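Filed under: Club Guides > Two-Arm Bench > Setup

Search this guide... Go

Section 4. Getting both arms ready for a practice run

Okay, so you've bolted everything down and read the wiring section (please tell me you read the wiring section). Now we get to the fun part! I wrote these steps for the Samden robotics club after Crisanto Tiongson and I spent most of May showing new members the same thing over and over, so if it sounds like me talking at you across the bench, well, it is.

You'll want two people for this. One sits at the laptop, one stands by the arms.

1. Put your practice pieces in the middle of the table, where both grippers can get to them. Rings, blocks and bits of sponge are all good. Stay away from anything that rolls until you've done a few runs.

2. Push your tools and parts boxes toward the edges. You don't have to clear the whole table, and I never do, but keep the space between the arms open.

3. Call out "power" and switch on the left arm first, then the right. Wait 10 seconds between them. If you rush it, the Yeoman software sometimes mixes up which arm is which, and you'll be driving the wrong one.

4. Open Yeoman, pick the Ballow profile and hit Home. Both arms will swing up and out, and they move faster than you'd think the first time!

CAUTION: Hands off the table while the arms are homing. Long hair tied back, hoodie strings tucked in. Janelle Marquez runs our safety check and she will stop your run over a hoodie string.

5. Bring each arm down over the table with its jaws open. Stop when the fingertips are just above the wood, and don't let them touch. I like to leave a gap I can slide a folded sheet of paper through. 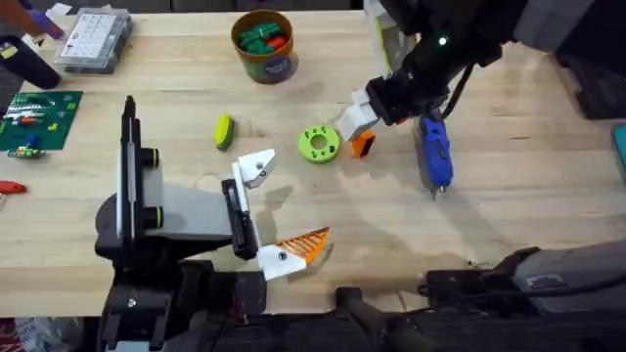

6. Jog the left arm toward the piece you want, nice and slow. Keep the speed slider at 17 percent or lower until you trust your hands. I still use that setting for anything small.

7. Close the jaws on the piece, lift it a little and hold. If it slips, open up, back off and come in again with the fingers lower.

8. Now do the same with the right arm. Don't move both at once on your first day, okay?

NOTE: Flexible fingers bend when they press on something, and that's fine. If one stays bent after you let go, check the screw on its mount before you swap the finger.

9. When you're done, open both jaws, hit Park and wait for the arms to stop before you reach in for your stuff.

If an arm freezes halfway, hit Stop and go to Section 5. The Orness kit uses a different Park position, so look at the chart in the back if that's the one you have.

Last updated 2025-05-08

We use cookies to remember your place in the guide. Accept | Settings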